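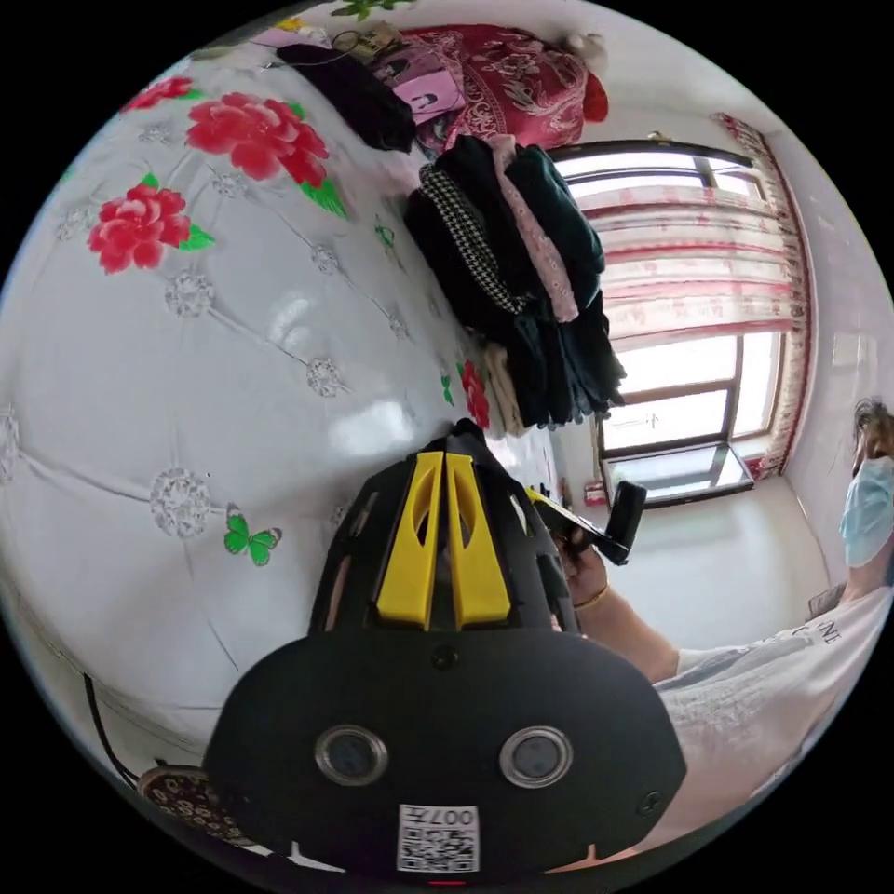

Walkthrough export comes out black past the stairs (my running log)

Product: Dirach, desktop version, walkthrough renderer
Status: closed, with one thing still bugging me
Opened: Friday, May 20, 2022

What I'm seeing

Hi again, me with another one. I've got a model of a two-storey community library for the Tultstead job, and the walkthrough plays beautifully in the viewport. Colours are right, the shadows fall where they should, I'm very pleased with myself. Then I export it to video and everything is lovely until the camera path reaches the top of the stairs, and from there on it's black. No error message, no warning, the progress bar just trundles along to 100 per cent and tells me it's finished!

The clip is 4,000 frames all up and the black starts at frame 3,599, every single time. I've scrubbed through it enough to see that number in my sleep.

What I tried first (none of it helped)

Restarted Dirach, restarted the computer, made a cup of tea. Same result.

Updated the graphics driver, which took most of my lunch break. Same result, although the viewport does feel a bit snappier, so I'll take it.

Exported as a still image sequence instead of a video file. The stills go black at the same frame, so I reckon that lets the video encoder off the hook.

Turned off ambient occlusion and soft shadows. Still black, only uglier before it gets there.

Copied the whole scene into a fresh file in case the old one was corrupted. Black again, same frame. I was getting a bit cranky by now and went home.

Reply from support, pasted so I don't lose it

"Thanks for the detailed notes. Could you please export only the last section of the path, starting a little before the problem frame, and tell us whether it's still black? Could you also check whether any imported furniture or fittings sit on a layer set to Render Proxy Only? The viewport ignores that setting and the exporter doesn't, so the two can disagree."

Back at it

Okay, exported just the tail end as asked. Still black from the same spot, so it isn't running out of memory halfway through a long job (that had been my pet theory, and I was quite attached to it).

Then I went through the layers. There are heaps of them, my own fault, I never tidy up after importing. Most were fine. The upstairs reading room has a pendant light set from the Gruturley catalogue, though, and that layer was set to Render Proxy Only. I switched it to Full Geometry, ran the tail end again, and got a picture! A very grainy picture, but I could see shelves and a carpet and the far wall.

So what was going on, as far as I can work out, is that the proxy for the pendant is one big closed box, and it's much bigger than the light it stands in for. My camera path goes straight through it at the top of the stairs and then stays inside it for the rest of the clip. Inside a closed box with no light in it you get black. The exporter was doing exactly what I'd asked, the poor thing. 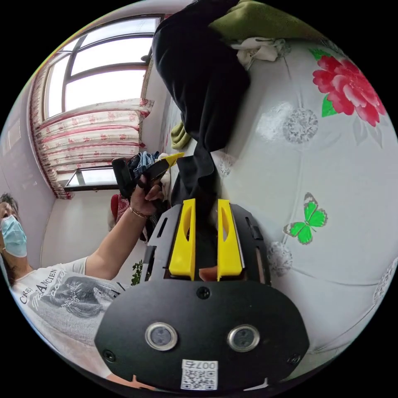

Fixing the grain

The graininess was a separate problem. The upstairs lights were on the Štěpánek preset, which I'd picked ages ago because the warm tone suited the timber, and it has its own sample setting that overrides the global one. Mine was sitting at 2. I've cleared the override so it follows the global setting, and the reading room now looks as good as the ground floor.

Export time has gone up a fair bit – I left it going overnight and it was done when I got in.

Steps, for anyone who lands here with the same thing

Open the layer list and sort by render mode.
Change anything on Render Proxy Only to Full Geometry, or turn on Show Proxy Bounds and move your camera path clear of the boxes.
Check each light preset for its own sample override.
Export a short stretch either side of the bad frame before you commit to the full run.

Still open from my end

Could Show Proxy Bounds please be on by default? Or could the exporter pop up a warning when the camera goes inside a closed proxy? I'd have saved myself a driver update and a lot of muttering. Support have logged it as a request and said it might be looked at for the July release, no promises.

Happy for this one to be closed. I'll open a new ticket for the handrail that flickers on the landing.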